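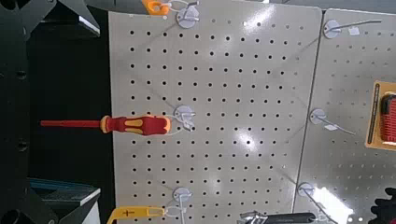 Gray pegboard, left panel: red and yellow screwdriver on the middle hook.

December 2025, tool wall, Norport shop

I love this wall already! The gray panels went up in November and I've finally got hand tools on them, so no more digging through the Demchenko drawer for a driver (my least favorite part of any morning).

Each hook sits on a round white disc, which makes it easy to spot from across the bench. The red driver with the yellow grips hangs by a loop on its handle, and the long insulated shaft sticks out past the left edge of the panel. Looks great, but I want to move that hook one or two columns right before somebody catches a sleeve on it. The yellow tool underneath can stay where it is.

White tags are on some of the hooks. Next job is matching them to the Trurkix list so the numbers agree, and the right panel goes first.

Overhead light glares badly on the upper middle of the board. Try turning the fixture a little, or ask Ala for the diffuser they took down.

To get: a bag of 200 small loops, 2 spare hooks, a finer marker for the tags.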